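April 27, 2026. Veden revision notes, garment folding with hand-held grippers. 13 posts. Comments to me or to Qusai Chidiac before the May freeze.

1. Veden is the house procedure at Skorkano for recording demonstrations. It covers the table, the tools, the garment, the operator and the log. It does not cover training. If a rule can't be checked by a second person at the table or from the recording, it doesn't go in.

2. Why revise now: the last folding set was 1,577 episodes and we rejected 281. Most rejects came down to set-up. The operators folded well enough. The start state was wrong, or a tag was out of view, or the log said one tool and the video said another.

3. Wording first. "Must" means the episode is rejected if the rule is broken. "Should" means it is kept and flagged. The old text used "please" in four places and "ideally" in two. All gone. Stavros Drakos did the edit and was right to be rude about it.
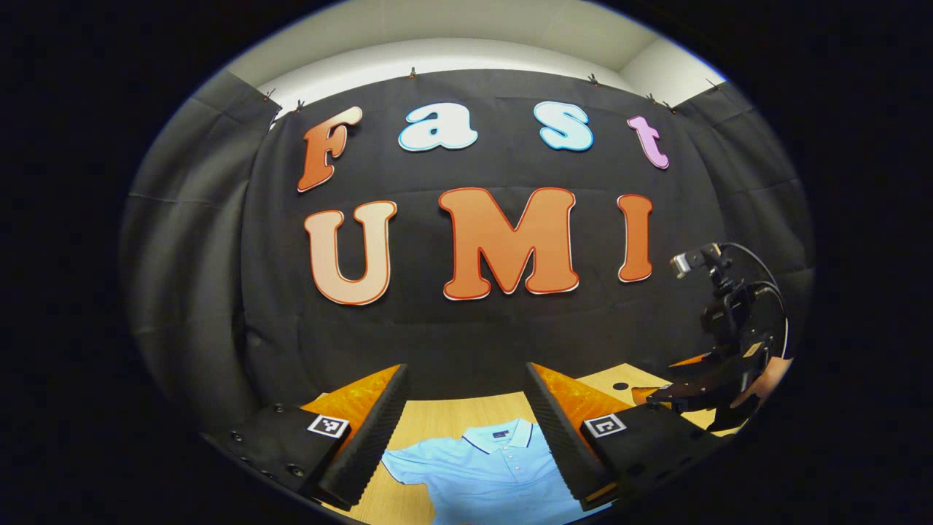
4. Tag identity is now a "must". Each jaw carries its own fiducial marker, and the pair has to be matched to the tool number before the first episode. Left and right are not interchangeable: look at the block patterns on the two jaws either side of the polo and they differ. Swap them after a repair and the opening width may still look plausible in the log while the sides are reversed. Check the pattern against the card. Don't go from memory.

5. Tag condition. White border intact on all four sides, no tape over the face, no lifted corner. Wipe with a dry cloth at the start of each block. No solvent. A scuffed tag gets replaced, and replacement means the tool is recalibrated before it records again, even if the new tag sits in the same spot to the eye.

6. Two tools at one table. Both operators call "clear" before either one starts recording. A tool that is not in the episode must be out of the work area or held still for the whole episode, and the log must say which. Moving it halfway through is a reject. We lost a good half day of work to this one and the old rule only said "be aware of the other person".

7. Cables. The cable leaves the tool on the outside of the wrist and must not cross the garment at any point. If it drags cloth, stop, mark the episode, reset. Do not shake it free and carry on. The recording will show cloth moving with no finger on it, and the person labelling it has no way to know why.

8. Start state for collared shirts, code Anozie:
 - Front up, buttons up, collar toward the far edge of the table.
 - Sleeves may lie extended or partly folded in. Do not square them up by hand.
 - Soft wrinkles stay. Flatten only a fold that hides the placket.
 - The lower part of the shirt may run toward the operator. It must not be pinned between the table and the operator's body.
 - Jaws fully open before the start signal.

 The second point causes arguments. New operators tidy the shirt, and then every episode begins from the same neat layout. We want the spread. Drop it, turn it to the right heading, leave it.

 The last point is easy to check from the tool camera: both pads in view, with a clear gap of tabletop between them. Ridged faces must be free of lint. If you can't see both tags in that view, you are holding the tool at too steep an angle.
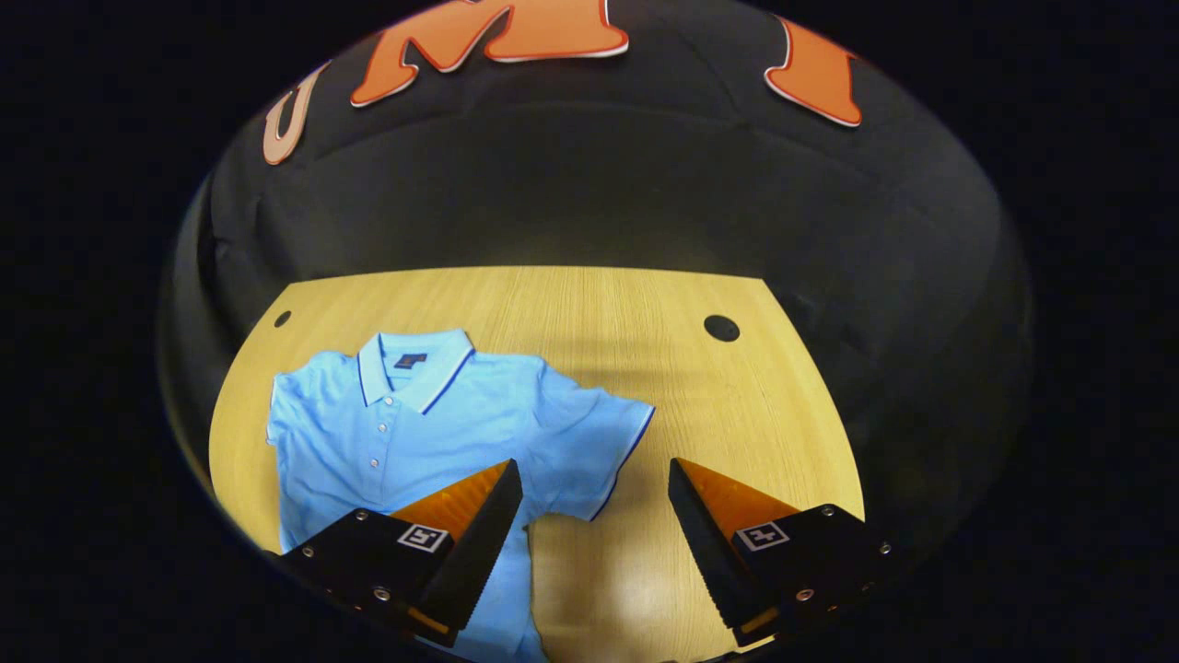

9. Lighting. A bright patch on bare wood is acceptable. A bright patch across a tag is not, and is a reject if it stays there while the jaws close. Test it at the start of each block by passing the open jaws slowly over the near edge, the middle and the far edge of the table. If a tag washes out at any of the three, move the lamp. Do not change exposure on one tool only. Both or neither.

10. Background. The backdrop stays clipped and stays put for the whole block. If a clip slips, refit it between episodes and log the time. Lettering on the cloth is allowed as long as it doesn't change within a block. I had proposed a plain cloth for everything. Qusai objected that a fixed feature behind the table helps a reviewer spot a shifted table, and I have withdrawn the proposal.

11. Pads. Check both soft pads for splits at the tip and along the edge next to the ridged face. Replace in pairs. A new pad against a worn one closes off-centre, and thin cloth slides out on the worn side. Pads are swapped after 400 episodes or on visible damage, whichever comes first. That number is a housekeeping limit we picked so people would stop guessing. It is not a measured life, so please don't quote it as one.

12. The log. One line per episode, written before the next reset:
 - tool number, left or right hand
 - garment code
 - start state accepted by (initials of someone other than the operator)
 - outcome: done, stopped, or dropped
 - free text, if needed

 "Stopped" and "dropped" are separate on purpose. Stopped is a decision by the operator. Dropped is the cloth leaving the pads when it should not have. Keep both kinds of episode. Avano, our checking script, reads this field and will refuse a blank.

 On initials: one person can't fill both roles, even at the end of a long block. If you are alone at the table, you are practising, and practice goes in its own folder.

13. Still open:
 - Whether a hand may enter the view to free a caught button. Current text says reject. Stavros wants "flag".
 - Whether the two-tool rule in post 6 should apply to a tool set down on a stand. I say yes.
 - Minimum rest between blocks. The draft has a placeholder and I'd like to hear from operators before I put a figure in it.
 - Dark garments. Post 8 assumes the reviewer can see the placket, and on a black shirt they often can't. Needs its own code.

Replies with an episode number attached get read first. The marked-up draft is in the shared folder under Veden, with the old wording struck through beside the new.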